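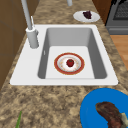
Sink setup in the simulator: strawberry on the red-rimmed plate, more food on the counter.

Simulation first or arm first? Planning a small equipment budget

agnese_b
Posted May 28, 2020

Hello all. I have to write the equipment plan for our kitchen manipulation work and I would like some opinions before I send it.

What we have now is only simulation. We render a kitchen counter with a sink, plates and food, and we train pick and place there. It runs on one old workstation which everybody shares, and the queue is long.

There is money for one serious thing this year and small money for the rest. My options are:

Option A. A Holavix arm with the basic two-finger gripper. We would buy through Bednárik, who also do the installation.
Option B. A Weltus workstation with a better graphics card, and we stay in simulation until next March.
Option C. A used arm from somewhere and hope.

I lean to B but my colleagues want to touch something. What would you do?

Agnese Butkienė

tin_elbow
B, and it is not a close decision. When you are still waiting in a queue for rendering, an arm will stand on the bench and collect dust. Buy the workstation, finish the policy, then ask for the arm with results in your hand. It is also easier to get money with results.

marrowfat
I disagree with tin_elbow. We did exactly this and lost a year. Our policy was very nice in simulation and on the real counter it could not put a plate down. Friction, cables, light from the window, all of it comes at once. I would take A and let the old workstation run during the night.

Also please put into the plan the things which are not the arm. Mounting plate, emergency stop, spare fingertips, a table that does not shake. We forgot the table. Our first one moved every time the arm made a fast stop, and we blamed the calibration for it.

agnese_b
Thank you both. The table was not in my plan, I add it now.

To make clearer what kind of work it is, I put one more from the same kitchen. The objects change between pictures, and I want the policy to manage this. 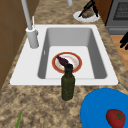 Wallurden Robotics Club — Manipulation Team

You see that the bottle stands in front of the plate and its cap covers the end of the purple vegetable. From this camera it is difficult to know where one thing stops and the other starts. A second viewpoint is therefore on my list for real hardware too, but I don't know if I should budget one more camera or two.

gasket_joe
Two, and a spare cable for each one. Cables die before cameras do.

Another thing, is your sink going to be real? I ask seriously. For simulation a deep sink costs you nothing. In a real lab you need a counter with a cutout, and then you must check that the arm can reach the bottom without hitting the rim or the faucet. Ask Bednárik for the reach drawing before you sign. If they don't want to send it, that is also an answer.

agnese_b
It would be a real sink, but without water. I have written to them about the drawing. For the budget I put 800 euros for counter and sink, is it realistic?

gasket_joe
For a secondhand counter yes. For new stone, no. Take laminate with a printed pattern, the camera will not care much.

marrowfat
The camera will care if it is glossy! Get matte. And put 100 on top for tape, screws, plates and fake food. Plastic fruit gets scratched and then it looks different from your training data, so buy more pieces than you think.

tin_elbow
I still say all this is an argument for B. Look how the list grows. Table, counter, sink, cameras, cables, fruit, and the arm has not arrived yet. With the Weltus she can start in the week it is delivered.

marrowfat
The list grows because it is a real list. It will have the same length next March, only the prices will be higher.

agnese_b
Please, no fight :) One more view, looking toward the back of the counter, with the gripper in it. I ask myself about the width of the opening.

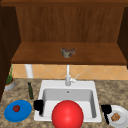 Gripper fingers to the left and right of the sink, red ball between them.

The fingers look very wide from this camera, but they are near to it, so I do not trust my eye. The basic Holavix gripper in our quote opens to 50 mm. A small fruit is fine with this. A bottle I am not sure, and a plate must be taken by its rim. The wide gripper is an extra position in the quote. Does somebody have experience?

gasket_joe
Measure your fattest bottle and add some margin on both sides. If it does not fit into 50, you have your answer and you pay for the wide one now. Changing later means new fingers, a new mount and a new calibration.

Also, you have a shelf over the faucet there. With a real arm the elbow must go somewhere. I would leave the shelf out of the first build.

tin_elbow
Agree about the shelf. In simulation keep it, of course.

agnese_b
I measured, and our bottle does not fit. So the wide gripper goes in.

My present plan is this: I ask Bednárik to quote the arm with the wide gripper and delivery in March, and I ask separately for only the graphics card from Weltus, without the complete workstation. If the old machine can take the card, the queue gets shorter already this summer. Marrowfat will say it is half of a decision — maybe it is. The shelf waits.

marrowfat
I say it is fine. Check the power supply of the old machine before you order the card.

agnese_b
I will open it tomorrow and write here what is on the label.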